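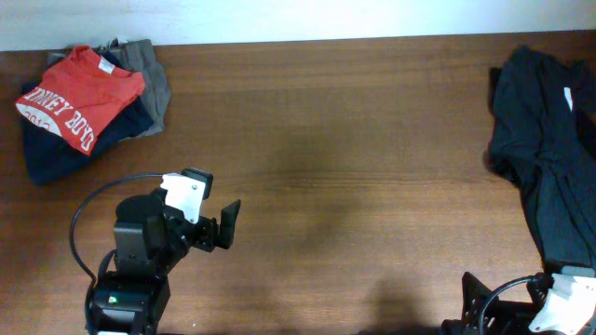

Apr 27, 2019

Skamitz is getting a second series. Natoner confirmed it this morning in a press note that was four sentences long, so I'll put everything I know in one thread and stop answering the same messages.

---

First, who's back. Yuzuki Hosoda is back as Renna. Kwadwo Gbeho is back as the Harbourmaster. Those are the only two names in the press note.

---

Who isn't mentioned: Misaki Fukuda. People are taking that as proof she's gone. I wouldn't yet. She wasn't in the first announcement for series one either and she ended up in every episode but the pilot.

---

What we do know about Fukuda is that she's signed up for a stage run that opens in July. Filming on Skamitz starts in July as well. Last time they shot at the coast first and did the studio work after, and nearly all her scenes are studio scenes. Make of that what you like.

---

The Uchidas are writing again. Sachiko is credited as lead writer this time and Chie as co-writer. On series one they had equal credit. The note doesn't say why it's changed.

---

For anyone new: Sachiko and Chie Uchida are sisters. They are not married to each other's producers or whatever that blog said. I've had that sent to me several times this week and it's wrong in every line, including the spelling of Gbeho.

---

On the marriage rumour about Hosoda. She was asked in her radio interview and said "I'd rather talk about the boat." Then she talked about the boat for quite a while. I'm leaving it there and I'd like it if the replies did too.

---

The boat is a real one, by the way. Zalto, the production company, bought it second-hand for the pilot and had to rebuild the wheelhouse. Hosoda says she can steer it in and out of harbour now but isn't allowed to moor it. Gbeho gets seasick and does his deck scenes tied up.

---

Now the screening. There's one showing of the series one finale on a big screen, at the Iyengar. It has 856 seats. 846 are on general sale and the other ten are held for cast and crew.

---

That doesn't mean ten cast and crew are coming. Gbeho has said he'll be there. Chie Uchida has said she'll try. Hosoda hasn't said anything.

---

Tickets: box office and the cinema's own site only. Limit of 2 per person. If you see one on a resale page it's either not real or it'll be cancelled, as they're checking names on the door.

---

No questions and answers after, before anyone asks. I rang the Iyengar. The woman on the phone said it had been discussed and dropped, and that they need the room back for a late film.

---

It's the long version of the finale, with the lighthouse scene put back in. I've only seen the script pages for that scene, which Sachiko put up in the winter and then took down. Renna reads the letter aloud in it. In the version that went out on Natoner she just pockets it, and you never find out who wrote it.

---

I know some of you prefer it without. I think I do as well. But I'd like to see it once.

---

The petition. It closed with 1,208 names. I've seen it said today that the petition saved the show. I helped run it and I don't believe that. Natoner had already paid the Uchidas for outlines when we were still arguing over the wording.

---

What the petition did do is get us a reply about subtitles. Series one went out with subtitles on half the episodes. They're now on all of them. If episode five still isn't showing them for you, log out and back in, that worked for me.

---

Number of episodes: not announced. The list going round with eight titles on it is fan-made. The person who made it said so at the time, then it got cropped.

---

Release date: not announced either. Series one took the best part of a year from the start of filming, so please don't book time off work.

---

Music: no word. The composer follows me and hasn't said anything and I'm not going to ask.

---

Correction to the post about the boat. Zalto hired it for the pilot and bought it afterwards. The wheelhouse part is right. Thanks to those who pointed it out, and to the one who sent the whole interview typed up.

---

Someone's asked if the finale screening will have the subtitles. I don't know. I'll ring again when the box office opens and add it here.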